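Archives > Food Service Forum > Messages > Serving sizes for whole fruit at snack time

From: Adelmo Bassi
To: Food Service Forum list
Date: 11/10/2024
Subject: Re: Serving sizes for whole fruit at snack time

Dear members,

I am replying on behalf of the Plutach menu office to the message from Ciarán Dunne, which is quoted in full so that those who joined the list in September can follow the exchange.

> Dear colleagues,
>
> Brallova is rewriting its snack guidance for the new school year and we would welcome the views of other members on one point. Our current sheet says "one serving of fruit" and leaves the rest to the kitchen. With apples and bananas this has caused little trouble. With berries and cut melon the portions differ a great deal from one site to the next, and parents have begun to ask why.
>
> Do other members set a weight, a cup measure, or a number of pieces? If a weight, is it taken before or after trimming? We would also be glad to know how you handle children who are trying a fruit for the first time, as a full serving is often left on the plate.
>
> With thanks,
> Ciarán Dunne
> Brallova

We had the same difficulty and changed our rules last year. Our present practice is set out in the order of the questions asked.

For the regular snack, we set a weight. The figure on our sheet is 100 grams, taken after trimming. We considered a cup measure and decided against it, as the kitchens were filling the cups in different ways and large berries leave a good deal of air. Weighing every bowl is not practical. The cook weighs one bowl at the start of service, sets it on the counter, and the other bowls are filled to match it by eye. A supervisor may ask for any bowl to be put on the scale.

Orders are worked out from the same figure. One of our larger kitchens prepares 168 snacks a day, and the order form now includes an allowance for trimming, which differs by fruit. Melon needs the largest allowance and grapes the smallest. The allowance table is kept apart from the portion sheet so that it can be changed with the season without issuing new guidance to the serving staff.

For a child who is new to a fruit, we do not use the regular serving at all. The sheet has a separate line called the Bite portion, which is a single small piece in a bowl of its own. It is offered along with a snack the child already accepts, and it is not recorded as a fruit serving. More is given if the child asks.

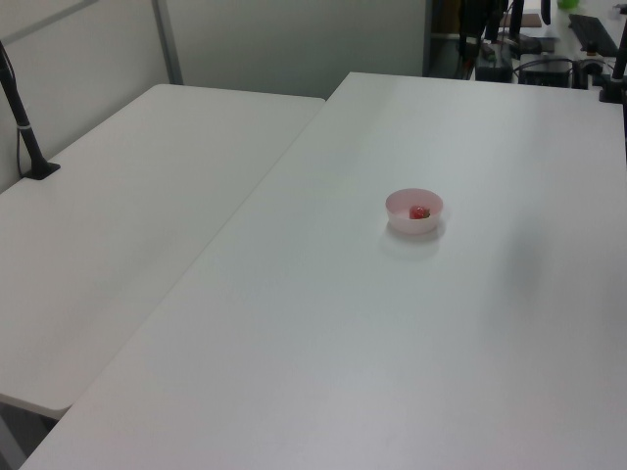

A single strawberry in a small pink bowl.

Please note that the Bite portion does not replace the rules on cutting. Grapes, cherry tomatoes and similar foods are still cut lengthwise for the youngest group, and the person serving remains responsible for checking the size of each piece. Allergy lists are to be read before a first taste in the same way as before a full snack. We ask staff to refer any doubt to the site lead and to hold the food back until an answer is given.

On the matter of parents, we found that the complaints concerned the wording more than the food. The phrase "one serving" has been removed from our public menus. The menu now names the fruit, and the portion sheet is available at the office to any family that requests it. Form 909, on which families could ask for larger portions, has been withdrawn. Such requests are now made through the site lead.

One question remains open on our side. Plultari, which supplies our frozen fruit, lists weights as packed, and our kitchens weigh after thawing and draining. The two figures do not agree, and we have not settled which should govern the order. Members who buy frozen berries are invited to reply to the list with their own method.

Copies of the portion sheet and the allowance table may be requested from me by return message. Please state whether you need the version for infants and toddlers, as it is a separate document.

Respectfully,

Adelmo Bassi
Menu Office, Plutach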